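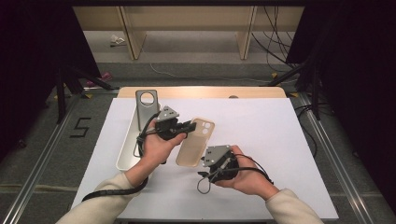

Report on the Visit to the Trinstead Repair and Refurbishment Centre
Prepared for members of the Regional Vocational Learning Network
Feb 18, 2020

Purpose of the visit

A delegation from the Network attended the winter open day of the Trinstead centre at the invitation of its operating body, the Tisier Foundation. The purpose was to see how short courses in small electronics repair are delivered to adult learners, and to consider whether a similar program could be offered at our own sites from December. The delegation was received by Everett Obi, Manager of Learning Programs, who accompanied members for the whole of the morning and answered questions over lunch.

The building

The centre occupies a former telephone exchange completed in 1932. The Foundation took over the lease after the building had stood empty for several years, and the original stairwell, terrazzo floors and steel-framed windows have been kept. The ground floor houses the public counter, the parts store and the sorting room. Teaching takes place on the first floor, in the old switch room, where there is good natural light from the north side. A lift was added at the rear of the building and members were pleased to find that all teaching areas can be reached without using the stairs.

Heating remains a difficulty. Mr. Obi noted that the switch room takes most of the morning to warm up in winter, and learners are advised to bring a layer they can work in. Quotes for secondary glazing are being sought.

Public counter and intake

Residents may bring in phones, tablets, radios and small kitchen appliances during counter hours. Each item is given a paper tag and entered in a ledger, which is later copied into the centre's database. The centre accepted 1344 items in the past year. Of these, 546 were returned to their owners in working order. The remainder were stripped for parts, passed to a licensed recycler or handed back unrepaired at the owner's request.

The delegation observed that staff at the counter spend a good deal of time explaining to residents how to remove their personal data before leaving a phone. A one-page guide is available in four languages. Members considered the guide very clear, and the centre has agreed to share it.

Phone cases, back plates and trays

A good part of the morning was given to the handling of phone housings, which is the subject of the first unit in the introductory course. Learners begin with the outside of the phone. They are taught to remove a protective case without bending it, to check the corners and the camera openings for cracks, and to judge whether a back plate can be used again.

Work is done on a white board laid over the table. Small screws and clips are easier to find against a white surface, and the board can be lifted and wiped down between jobs. Beside the work goes a shallow tray with rounded corners, into which parts are placed as they come off. A metallic back plate may be stood on its edge at the end of the tray so that the finish does not rub on the bottom. Translucent cases are held up and turned by the edge, so that fine scratches show and fingerprints are kept to a minimum.

The variety of camera openings was a point of particular interest. Some cases have a pair of round cutouts, while some back plates have one large circular opening near the top, and the two cannot be matched by size alone. The parts store therefore files housings by the arrangement of their openings first and by colour second. Members from the Ngô campus, where housings are at present kept in mixed bins, intend to trial the same method.

Mr. Obi stated that the unit is deliberately slow. "People arrive wanting to replace a screen on the first day," he said. "We ask them to spend that day on cases and covers. Their hands settle, and they learn where everything goes."

The teaching program

The introductory course runs for 30 hours over five weeks. It is followed by an optional second course in screens and batteries, for which learners must first pass a safety assessment. Classes are kept small, and each table is shared by two learners who take turns to work and to keep notes. The notes are handwritten on a printed job sheet and kept in a binder, which the learner takes home at the end of the course.

No fee is charged to learners receiving income support. Others pay a modest amount toward materials. Tools are supplied, although several past learners have gone on to buy their own, and a list of suitable items is posted beside the door.

The delegation was able to speak with learners in the second week of the course. They were positive about the pace and the tutors, and less so about the evening bus service, which ends before the later class does. The Foundation has raised this matter with the municipality.

Parts store

The parts store is a narrow room lined with labelled drawers. Most stock is recovered from donated items, with some purchased through a supply agreement with Kolatov. Members noted that the labels are printed in large type and placed at the same height on each drawer, a practice recommended for our own stores. The issue of parts is recorded on a card system. A move to barcode labels has been discussed – the cost of scanners was given as the main obstacle.

Matters for follow-up

The Network will request copies of the data removal guide and the job sheet. The Ngô campus will report on its trial of the filing method for housings at the spring meeting. Staff who wish to attend the introductory course as observers should apply in writing through their site office, and travel costs will be met from the existing professional development budget.

The Network thanks the Tisier Foundation and the staff and learners of the centre for their hospitality. Parking at the building is very limited, and future visitors are asked to use the municipal lot behind the library.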